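Dotwood Heavy Tee, three months in

I bought four of these in the spring sale and have been wearing them to work ever since. I'm 6'1" and usually between a large and an extra large. The large fits in the shoulders and is a touch short in the body, so anyone with a long torso should size up.

The fabric is thick for a t-shirt. Dotwood lists it at 200 grams and it feels like it. In May that was fine. Now that it's hot out I only reach for them in the evening.

Washing has been mostly good news. I wash cold and tumble dry on low. The collars still lie flat, which my old Pulari shirts gave up on by the second month. Length is down maybe half an inch on all four. The white one has a twisted side seam — it swings toward the front by the time it comes out of the dryer — and the other three are straight.

Color is the weak spot. The black has gone a little gray at the hem and under the arms. The red bled in its first two washes and turned a pair of socks pink, so keep it away from light things for a while. It has held its shade since then.

They fold well because the cloth has some body to it, and a stack stays put on the shelf. The tag is printed inside the neck and has cracked on every one of them. It doesn't itch.

I'd buy the navy and the red again. I'd skip the white until they sort out the seams.

Updated June 2026
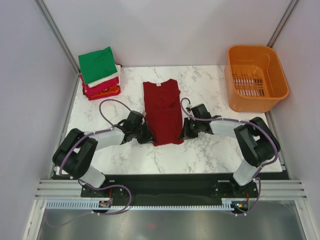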